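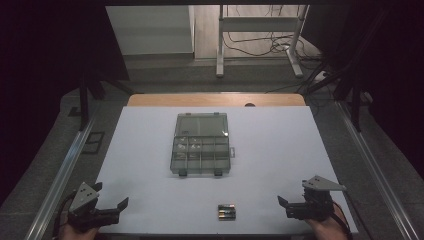 Sorting Small Parts in a School Repair Room
Project report, autumn term
Students: Ilze Uibo, Nevzat Avcı
Teacher: Hacer Kurtuluş

1. Purpose
In the repair room of our school the screws, washers and springs were kept in old jars. When a student needed one screw, he had to empty the jar on the table. We wanted to learn if sorting by size makes the work faster.

2. Method
We took 600 parts from the jars and measured them with a caliper. Then we sorted them by diameter first and by length second. The parts which we could not identify went to a separate place.

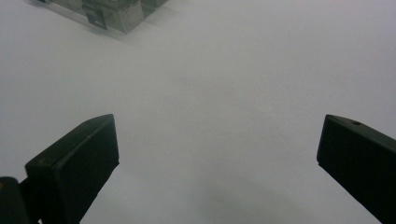 For the test we asked 4 students from the lower class to find 30 given parts, one time from the jars and one time from the sorted boxes. They did not practice before. Each student worked alone and Nevzat kept the time.

3. Results
All the students were faster with the sorted boxes. The largest difference was with the washers, which look very similar in a jar. With springs the difference was small. One student put six parts back in a wrong place, and we had to sort them again.

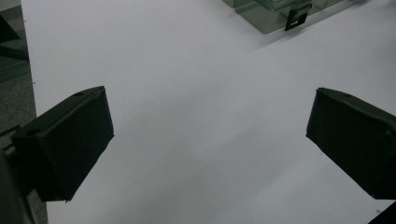

The labels were also a problem. We wrote them first in pencil, and after one week they were difficult to read. Precious Marquez from the parallel class advised us to write the size in ink and to add a small drawing of the part. We changed all labels in October.

4. Further work
We would like to repeat the test with more students, and to weigh the parts instead of measuring every one.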